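Filed under: Workshop > Bench Setup > Visits

Bench habits worth copying from the Koubek open day

Koubek opened its test room in May and ran the two-arm unit for visitors in 60-minute slots. Mirsad Đorđević operated it and answered questions. Most of what he does to prepare a station applies to any bench at home.

1. Cover the work surface in matte black cloth. Shiny tops throw glare, and small pale parts disappear on them. Plain cotton is adequate. Wash it separately before first use, as it sheds lint.

2. Dress cables along the outside of anything that moves. Leave a loop at each joint, then swing the part through its full travel by hand before fixing the ties. Đorđević uses 4 ties per arm and trims them flush. The same method works for a swing-arm lamp or a drill press light.

The two arms are white with black grippers and reach up on either side of a low table. A black cable runs along each one. 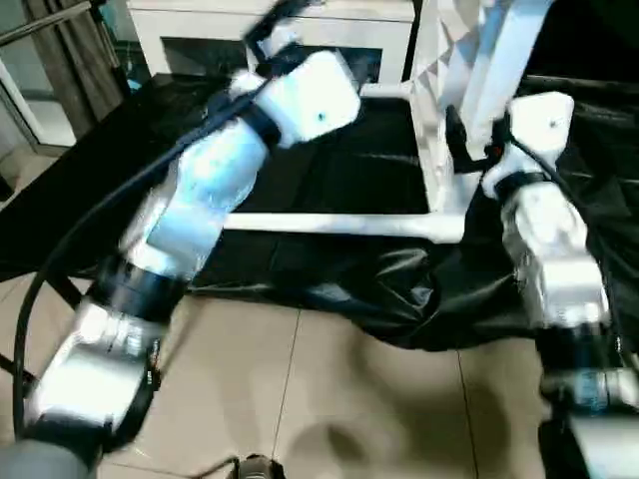
3. Keep the floor hard and bare. Tile sweeps clean in a minute, and a dropped screw can be heard. Rugs hide both screws and cords.

4. Check fasteners on a schedule. Koubek checks mounting bolts every 7 days with a torque wrench. For a home vise or grinder, every 3 months is enough. Draw a paint-pen line across bolt head and base, and a loose one will show at a glance.

5. Mark the reach. Peadar Cullinane of Condness, who attended the same slot, suggested low-tack tape on the floor at the limit of travel. Replace it when the edges lift.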